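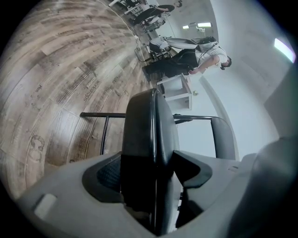 Figure 1. Workshop room, view toward the white basin. Note the wood-look floor and the thin white cable lying across it.

Siltar Training Center, Wutville
Course 868: Care and Setup of Shared Work Rooms
Handout for Session 3: Floors, Seating and Cables
Instructor: Do-yoon Na
Revised Tue 11 June

1. Scope of the session

Session 3 covers the parts of a shared workroom that are handled every day and written up the least: the floor surface, the chairs, and whatever has been laid across the floor between them. Worktops and basins are treated in Session 4. Students should have read the room rules issued in Session 1 and should bring their copy of the room log.

The practical portion is held in the Wokdale room. Enrollment for this portion is limited to 20. Students who cannot attend on the scheduled day must arrange a substitute time with Gun-woo Yeon before the session takes place.

2. Floors

Wood-look flooring is common in rooms of this type. The pattern in Figure 1 combines grey, tan and brown, with visible grain lines and knots. Mixed patterns of this kind hide dust and small scraps well. For the person responsible for cleaning, this is a disadvantage. A floor that looks acceptable from standing height may still hold grit that scratches the surface under a chair leg. Inspection is to be made from a low angle, with the lights on, before the floor is swept and again afterward.

Some floors also carry printed words or a logo. In Figure 1 the word "workshops" can be read across the planks, and a large outlined logo shaped like the letters "CB" appears toward the lower left. Printed areas should be cleaned by the following procedure:

Sweep with a soft broom, working along the planks.
Wipe with a cloth that has been wrung out well. Standing water is not to be left on any printed area.
Do not use scouring pads or powder.
Do not place tape over lettering. If a floor marking is needed, it is to be placed at least one plank away from the print.
Record any fading or lifting in the room log, giving the word or symbol affected.

Faint lettering is not by itself a defect. Compare it with earlier entries in the log before reporting it.

3. Seating

Metal-framed chairs with padded armrests are suitable for seated tasks and for persons waiting at a station. They require two checks, which are made separately and entered on separate lines.

The first is the frame. Turn the chair over on a folded blanket and examine each foot for a missing or worn cap. A bare metal foot will mark the floor within days. Press on the long bars by hand and listen for movement at the joints.

The second is the padding. Armrests collect skin oil, product residue and dust. They are to be wiped at the end of each working day with mild soap and water, then dried with a clean cloth. A split in the cover is to be reported even when it is small, as liquid will enter the filling and cannot be removed.

Chairs not in use are returned to the wall. A chair may not be left with its legs resting on a cable.

4. Cables

A light-colored cable on a patterned floor is easily missed by someone bent over a task, whose attention is on the hands. The person working at a station should therefore not be relied upon to notice a cable behind him or her. Responsibility rests with whoever laid it.

Cables that must cross a walking route are to be covered for the full width of the route. Cables that do not need to cross it are to be moved to the wall. Slack is gathered at the outlet end and secured with a fabric tie. Wire ties are not permitted. Near a basin, no connector or power strip may rest on the floor.

5. Supplies and storage

Floor cloths, chair foot caps and fabric ties are kept in the Ra cabinet, shelf 26. Caps are sorted by diameter. Return unused caps to the correct tray and enter the number taken on form 2280.

6. Preparation for Session 4

Select one room that you use regularly, other than the Wokdale room. Draw a floor plan by hand, showing the door, outlets, water supply, chairs and every cable on the floor. Mark the walking routes in a second color. On a separate page, list any point at which a cable meets a route or a chair leg, and state the change you would make.

Plans are submitted on paper at the start of Session 4. Late plans will be accepted by Gun-woo Yeon until the close of the following session and will be marked without written comments.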